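Hotel Randora gets new bedside tables

Hotel Randora has finished changing the bedside tables in its guest rooms. The work started in November and took about 2 months, because the rooms were closed only one floor at a time. In total 212 tables were delivered by the furniture maker Dekker.

The new model is round, in a light oak finish, with a raised rim on the top so that glasses and pens do not roll down to the floor. Under the top there is one drawer. The old tables had only an open shelf, and guests often forgot their small things on it.
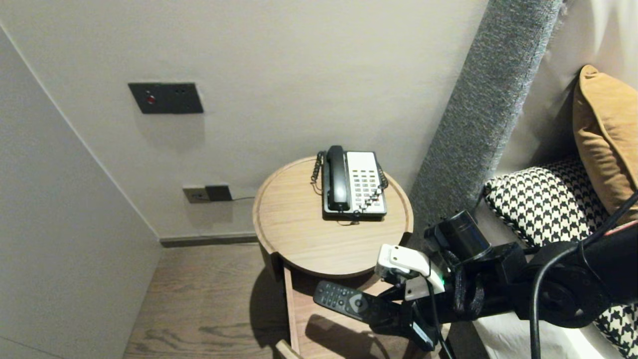
The remote control for the television now has its place in the drawer, and the telephone stays on the top. The hotel was thinking to remove the room telephones completely, but in a survey 85 guests wrote that they still use them to call the reception – mostly for breakfast and late check-out.

The old tables are not thrown away. Plirar, a second-hand shop near the station, has taken most of them and will sell them from its yard. The hotel says that the desks and chairs will be changed next, but the supplier is not yet chosen.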